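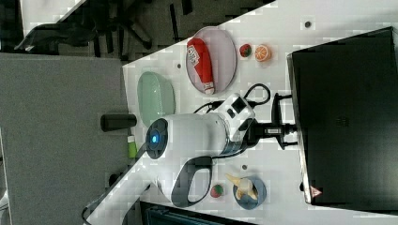 **Which tasks does this page cover?**

Short tabletop tasks recorded for the Irik project, either by moving the arm by hand or by driving it remotely with the Pruder controller. Questions on the older Dodier rig are kept on a separate page.

**How many demonstrations does a task need?**

Plan for 200. The first release used 1,329 recordings over all tasks, and 116 of those were later dropped for pauses or missing gripper data.

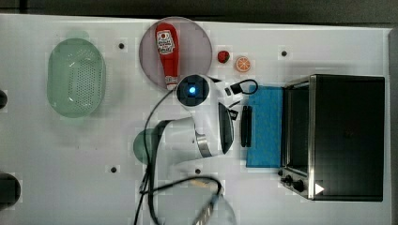
*Selvaraj Bhuiyan*

**Should I guide by hand or use remote control?**

Hand guiding is quicker to learn and gives a better feel for contact. Remote control keeps your arms out of the camera view — use it whenever the images will be used for training. Do not mix the two in one batch.
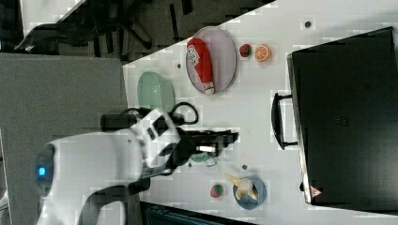
Start positions should vary between recordings, but only within the area the arm can reach without stretching. Change one thing at a time and write it in the log. Small items that lie close together, such as the strawberry and the orange slice to the right of the oval plate, need a steeper approach so that the open fingers do not push the neighbour. If they do, stop and record again.

**What if I make a mistake halfway through?**

Finish the movement if the correction is small. Otherwise press stop, mark the file as failed and reset the table.
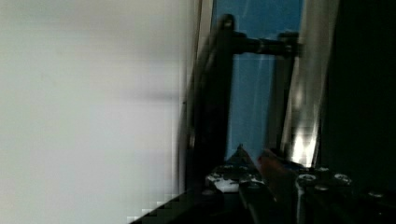

**How long should I wait before the first movement?**

Wait 2 seconds after the start tone. The Tang recorder needs that time to line up the camera and joint data, and anything earlier is trimmed.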